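5th January, workshop notebook

Sunday, building empty, heating on the weekend setting, so I'm writing this with my coat on. I came in to look at the cider vinegar crocks and ended up staying most of the day, which is how it always goes.

Where we are: the Buzatu batch (pressed in November, the sharp little apples from the slope behind the road) is still crawling. It smells right when I lift the cloth, somewhere between nail polish and bread, but the taste is flat in the middle and there's a lot of alcohol left in it. The Hinville batch went into the same kind of crock on the same afternoon and it's miles ahead. Proper sour, nice long finish, a skin on top you could nearly bounce a coin off. I'd bottle that one tomorrow if we had the bottles!

My first thought was the starter. Both crocks got 300 ml out of the old Girusov jar, but I poured Hinville first and I don't remember swirling the jar before the second pour. If most of the live stuff was floating near the top then Buzatu got the dregs. Note to self, and to whoever does the next one: stir the mother jar. Write down that you stirred it.

Second thought was temperature. The Buzatu crock is on the bottom shelf by the outside wall, and I put my hand flat on the side of it this morning and it was properly cold, like a cellar step. Hinville sits two shelves up, over the pipe. So I've swapped them. I know, I know, that's changing something before finishing the thought, but Hinville is basically done and can sit somewhere cold without minding.
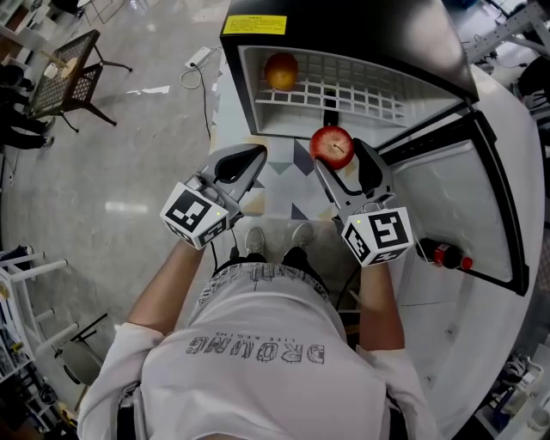

Then I spent far too long on titration. The indicator bottle was almost out and the last bit had gone cloudy, so I made up fresh, and then did the Buzatu sample twice because I overshot the first one by a mile (pink as a flamingo, no going back from that). Second run was fine. I've put the reading on the sheet taped inside the cupboard door, please don't take the sheet down again, the tape is there for a reason.

Hinville sample I only tasted. I'll titrate it when the new burette clip comes. The old one has to be held shut with a rubber band and I lost patience with it.

Fruit flies: still with us, in January, unbelievable. The double cloth is keeping them out of the crocks but they've found the drain in the little sink. I poured a kettle down it. If anyone has a better idea, write it in the margin.

I also went back through the old pages looking for the pear trial, the one we called Dendusance because someone thought it sounded like perfume. It's on page 251 and it's a mess -- half in pencil, no starting sugar, and then a big underlined "LOVELY" with nothing to say which jar was lovely. I'd really like to do that one again. I think it was the jar with the skins left in, going by the color note, but I wouldn't bet lunch on it.

Things to pick up: swing-top bottles (the 6 we have are all chipped at the lip), muslin, a thermometer that lives on the bottom shelf and stays there, more labels. The current labels slide off as soon as the glass sweats, and I've got 2 jars at the back now that could be anything. One of them might be the plum. I sniffed it and I'm none the wiser.

Plan for the week is to leave Buzatu strictly alone until Thursday, no lifting the cloth to check -- I mean me -- and then taste and titrate on the same day. If it hasn't moved by then I'll float a piece of the Hinville skin on it and see if that wakes it up. Cloths rinsed, kettle off, key back on the hook.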